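Foro Wurnodari > Simulación y robots > Visitas

Tema: Puertas abiertas en Clonen, la demostración de la cocina

nilton_nina
16/03/2020
Hola a todos. El mes pasado visité Clonen con un grupo de 40 personas. La demostración duró 54 minutos y trató de cómo preparan una cocina simulada para las tareas del robot. Yo esperaba más movimiento, pero aprendí bastante. Pongo una captura del entorno.

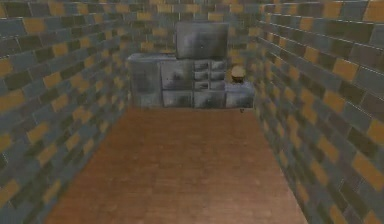

Cocina simulada, con los muebles al fondo y suelo de textura de madera.

Mi duda es sobre las paredes. ¿Para qué sirve un ladrillo de tantos colores, gris y ocre mezclados?

Huamán
Cambian las texturas para que el modelo no se acostumbre a una sola. Es práctica normal.

mila_valderrama
No estoy de acuerdo con "normal" – en mi grupo preguntamos lo mismo y dijeron que todavía lo están probando. A mí me interesó más la cosa redonda y dorada de la derecha. ¿Es un pan?

nilton_nina
Pan o panecillo, pienso yo. También puede ser un cuenco, se ve muy pequeño.

Huamán
Milagros, "probando" lo dicen siempre en las visitas. ¿Alguien apuntó si habrá otra?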